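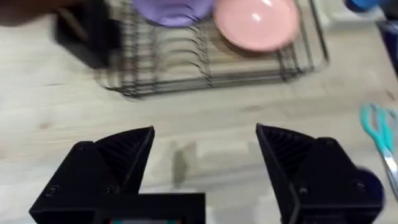 Preltdale Discussion Set: Memory, Habit and the Self
Edited by Junaid Arain
Published by Droreck

Format: Boxed set, two paperback volumes and 28 case cards
Level: Upper undergraduate, graduate, and clinical trainees
Status: In stock

Overview

If you have ever tried to run a seminar that puts philosophy students and psychology trainees at the same table, you will know the feeling of the first half hour. The philosophers want to know what everyone means by "remembering," the trainees want to talk about the person they saw last week who couldn't find the way home, and both groups are perfectly right and a little impatient with each other. The Preltdale Discussion Set grew out of a seminar just like that, and it was put together slowly, over many terms, by people who kept rewriting their handouts until the handouts were worth binding.

The subject is ordinary memory and what happens to our sense of who we are when it changes. Is a person whose habits are all in place, but who can no longer tell you much about the last ten years, still the author of those habits? What do we owe to a preference someone held firmly and has now forgotten? The set comes at these questions through written cases, short readings and a good deal of patient back-and-forth, and it leaves plenty of room for your own group to disagree.

What's in the box

Volume 1, Readings. Newly written chapters on episodic memory, skill, forgetting, testimony and personal identity, each one short enough to be read the evening before. Every chapter closes with a page of notes for further reading, and the glossary and index at the back run to 1,106 entries, which sounds like a lot until the first time somebody asks you where "procedural" came up and you can simply turn to it.

Volume 2, Leader's Notes. Session plans, background on each case, and suggestions for what to do when the talk dries up (it will, usually in the third meeting, and it always comes back). There is a long section by Dr. Arain on running a mixed group that many of our customers tell us they read first.

Case cards. There are 28 of them, printed on heavy uncoated stock so you can write on them in pencil. Each gives one case on the front and a handful of prompts on the back. The Mikow cases, which follow one retired schoolteacher over several years, are meant to be used in order. The rest can be dealt out however you like.
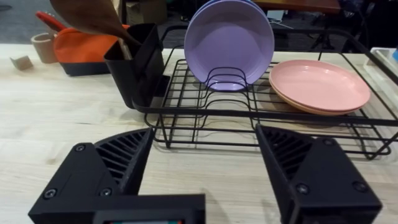
Purple and pink plates in a black wire dish rack.

Everyday action and the Demchenko exercise

A favorite with returning groups is the Demchenko exercise in Session 6. Members write down the steps of a household task they do daily, put the list away, and then compare it a week later with a second list written from scratch. The two lists tend to differ in small ways that set off a surprisingly rich conversation – how much of what we call knowing how to do a thing can we put into words at all? Please leave a full hour for this one, and a bit more if your group is a talkative one.

Who it suits

The set works best with a group of between six and 18 people. Smaller groups do fine with the cards alone. No background in formal philosophy is assumed, and clinical terms are explained where they first appear. It is a teaching text and isn't intended for assessing or treating anyone, so please don't use the case cards as a screening tool.

What's new in this edition

The chapter on forgetting has been rewritten from top to bottom, and the chapter on testimony now includes a section on shared remembering in couples and families. Two cards from the first edition have been retired and replaced. If you own the earlier box and only want the new cards, write to the orders desk and we will gladly send them out separately.

Ordering and inspection copies

Individual boxes ship within one week. Course leaders may ask for an inspection copy of Volume 1 – just tell us the name of the course and the expected enrollment. Orders for fall classes are best placed by April, as the boxes are packed by hand and we do get a little behind over the summer.

Replacement cards are available singly. Volume 2 is not sold apart from the set.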